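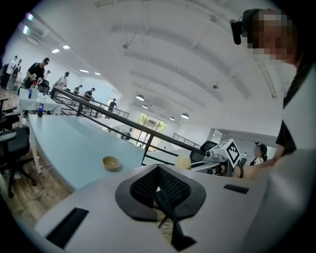

Photo: Jérémie Picard / Wesico

Notebook, Retail Practice Group
February 8, 2021
Entry by Osian Gwynne

Subject: Joly menu boards, second round

The purpose of this entry is to record where the menu board work for Joly stands before the revised layouts go to the printer. Colleagues joining the project should read it together with the pricing sheet in the shared folder.

Joly asked Wesico to consider why customers at the counter order the same two drinks regardless of season. The first round of boards listed every drink in a single column, with prices set flush right. The columns were tidy, but they invited customers to read down the prices and stop at the lowest one. In the second round the price follows the name of the drink in the same type, with no dotted line between them. The house blend moves from the bottom of the board to the top left.

Test conditions. Both layouts were shown in the Joly shop by the station, for 10 trading days each. Staff were asked to use the same greeting throughout and to make no recommendation unless a customer requested one. The Bravetti grinder was out of service on two mornings of the first period, and orders from those mornings have been left out.

Result so far. Orders for the house blend rose by 20 percent under the second layout. Orders for the large size did not move. J. Picard points out that the pastry case was restocked later than usual in the second period, and I agree that we should make no claim about food sales from this data.

Mobile orders. Zonevo supplies the ordering app and controls the sequence in which drinks appear. At present that sequence is alphabetical, so the app and the wall disagree. Zonevo has confirmed that the sequence can be changed by shop. It requires 2 weeks' notice and a signed list from the client. The list has been drafted and is with Joly for signature.

Name of the house blend. Joly's owners wish to keep the family name on it. The team had proposed a place name. The owners' argument is that regular customers already ask for "a Joly" and receive the house blend without further discussion. I find this persuasive and have withdrawn the proposal. The bags, the board and the app should all carry the same short name.

Cost. Reprinting the boards for one shop comes to $60, excluding fitting. Joly will fit them with its own staff.

Outstanding:
Picard to correct the spelling of "macchiato" on the left-hand panel.
Gwynne to obtain receipts from the second shop, which has no Zonevo terminal and still keeps paper tallies.
Decision needed on whether decaf receives its own line or a note at the foot of the board.
Cold drinks panel held over until May.

Read and agreed, J.P.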